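Notes from the doorstep campaign

Well, we did it! When I wrote to you in January I said I'd be happy with 900 signatures on the fair housing petition by summer, and I half believed myself. As of last night's count we're past that, and the sheets from the Kouris side of town haven't even come in yet.

For anyone new to this newsletter, we're asking the Vurnovon town council to add sexual orientation and gender identity to the local housing ordinance. It already covers race, religion, age and so on. Ours would be two extra lines. I've read the draft so many times I could sing it to you.

I've been out most evenings on Fladov Street and the blocks behind it, and I have to say people have been kinder than I expected (and much chattier). One woman kept me on her porch for 35 minutes telling me how she and her partner lost an apartment years ago after the landlord met them both. She'd never told her neighbors. She signed, then walked me next door and stood there while I made my pitch, nodding along like a proud aunt. 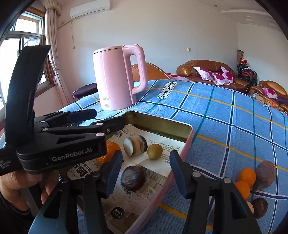
Not every door went that way. I had a long talk with a man who owns three rentals and was worried about getting sued over every tenant he turns down. I didn't win him over, but I left him a copy of the wording and he promised to read it before the hearing -- which is more than I can say for one or two people on the council.

Speaking of the hearing, it's on 20th June at the town hall, upstairs. Anyone who lives or works in Vurnovon can speak, but you have to put your name on the list before it starts, and you only get a couple of minutes. Please write it down first! I went to the parks meeting last year with a speech in my head and ended up talking mainly about ducks.

Grigoris Lazaridis is putting together the speaker list for our side. He has more than 20 names and would especially like to hear from renters, small landlords and anyone from a congregation. If you'd sooner not stand up and talk, a letter is fine too, and he'll make sure it goes in the packet.

Our friends over in Cesinia passed almost the same ordinance, and a few of them are driving in to sit with us. We could use places for them to park, and a couple of folding tables for the sidewalk.

Last thing -- if you still have petition sheets at home, even half full ones, get them back to me this week. I know there's one under somebody's fridge magnet.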